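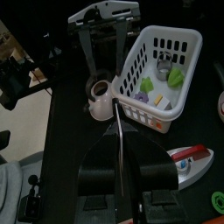

Tema 3. Las ferias de juguete coleccionable y el público adulto

Bienvenidos otra vez. Hoy dejamos las jugueterías de barrio y nos metemos de lleno en los eventos: esos fines de semana en que un centro comercial se llena de peluches, sobres sorpresa y gente haciendo cola con una paciencia admirable. Me hace muchísima ilusión este tema, ya lo iréis notando, así que perdonad si me enrollo un poco (¡prometo dejar tiempo para preguntas!).

Nuestro caso principal será la feria Prurnach, que abrió el viernes 16/8/24 con 27 puestos y recibió alrededor de 1453 visitantes en su primer día. Leed con calma el dosier, sobre todo la parte de Ratis, la marca de figuritas blandas que ocupó el vestíbulo. Ratis sacó una serie de 133 personajes, de los cuales 100 se vendían en sobre cerrado y el resto solo en el recinto. Es una decisión comercial muy discutible – a mí me sigue pareciendo antipática con las familias – y quiero que la discutamos en clase con argumentos a favor y en contra.

3.1. Coleccionar y jugar

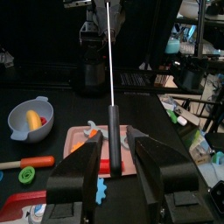 Un objeto de colección y un juguete de uso diario pueden salir de la misma fábrica y acabar teniendo vidas muy distintas. El primero se guarda en su caja, se cataloga y se cambia; el segundo se muerde, se pierde debajo del sofá y reaparece en la mudanza. Flesness, por ejemplo, empezó con juegos de construcción y hoy vive casi por entero de las ediciones numeradas. Pensad en una llave inglesa de juguete gris claro sobre una bandeja rosa, con piezas naranjas al lado: ¿qué tendría que cambiar en su envase, su precio o su tirada para que alguien la pusiera en una vitrina?

3.2. Tarea para octubre

Elegid un puesto del plano de Prurnach, o bien la tienda Bukhari si preferís trabajar un comercio estable, y escribid dos páginas sobre cómo se dirige a los adultos sin espantar a los niños. Fijaos en la altura de los estantes, en los carteles y en el tono de las redes – ahí suele haber material estupendo. Podéis ir en parejas. Las entregas, en papel y grapadas, por favor, que luego se me mezclan las hojas.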